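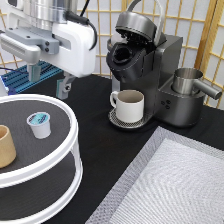
4. What happened when people picked their own mediator

I went into this part of the study expecting a fight over money. Our 484 case files came from the Kornton family court, and every one of them involved a legal separation where both sides had agreed to try mediation first. Half the people I talked to had been handed a mediator off the Valevus list, and the rest had chosen one themselves (usually after a long evening of phone calls!).

I read the first 100 files by hand before I let any software near them, and I'm glad I did. The forms have a box for "reason for delay," and people write all kinds of things in it. One couple had stapled in a whole page on who would keep the camper. 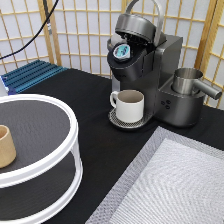

So I sorted the delays by what people wrote, and then I went back and asked. I sat down with 40 of the parents, mostly in the Gudeta office, and let them talk for as long as they liked. The ones who had picked their own mediator kept bringing up scheduling. They'd found somebody they trusted, but that somebody was booked into January, and meanwhile the temporary parenting plan just kept rolling along.

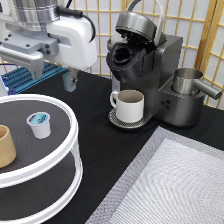
Figure 2. Tabletop with coffee maker, lid raised.

The parents who used the list got a first session sooner, but more of them asked to switch after it. I don't want to lean on that too hard, as a switch request in Kornton is one checkbox and costs nothing. I come back to it in Section 5, where I compare these files with the Judora ones.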